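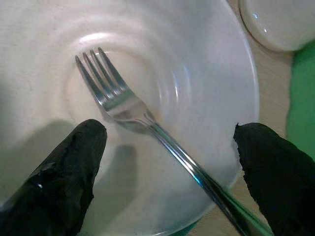 Fork on the white glazed plate.

Workshop > Notebooks > Glaze bench > Surby white

Mar 12, 2019
Hanne Rautiainen

Print this page | E-mail this page

Opened the kiln at 8. Still 114 on the top shelf, no peeking this time. Surby white again, third batch, same recipe except the new bag of feldspar from Pitkänen. Santeri thinks the new bag is coarser. Sieved it twice anyway, so can't tell from the slop.

Top shelf: good. Two bowls with pinholes on the outside near the foot, both from the pile Iida bisqued in a rush. Middle shelf: good. Bottom shelf: dull, a bit like eggshell, the cups worst. Cone on the bottom barely bent, so it's heat and not the mix. Kauko says the lower element has been weak since he wired the new plug. Measured it, reads high. Order a pair, not one, they should age together. Ask Staleo if they still stock the old size.

Crazing test. Freezer overnight, then boiling water, ink rubbed on after. Old feldspar tiles: no lines. New feldspar tiles: fine lines on the thick dips, none on the thin. So either thin the bucket or add silica. Prefer silica, the thin dips go gray over the dark clay and Marcelino hates that.

Line blend for next firing, all on the Bullalow clay:
- as is
- silica up a little
- silica up a lot
- silica up a little, whiting down to match

Mark the tiles with iron wash this time, NOT pencil. Lost half the numbers in the last lot.

Metal marking: gray scratches on the dull pieces only, wipe off with the cream cleaner but come back. Shiny pieces fine so far. Will redo once the element is changed, no point chasing it before.

Bucket weight this morning 263 over the line, so somebody topped it up with water and didnt write it down. Please write it down. Even a cup. The sheet is taped to the lid.

Shelf wash is flaking on the back left shelf, got a crumb in one of the good bowls. Scrape and re-coat before the next load. Wear the mask, Iida.

Order for the cafe is due in May. Not promising the cups till the bottom shelf is sorted, plates can go up top. Marcelino to phone them and say so.

Seperate thing: pyrometer jumps when the extractor comes on. Loose wire? Kauko to look.

Next load when the tiles are dry.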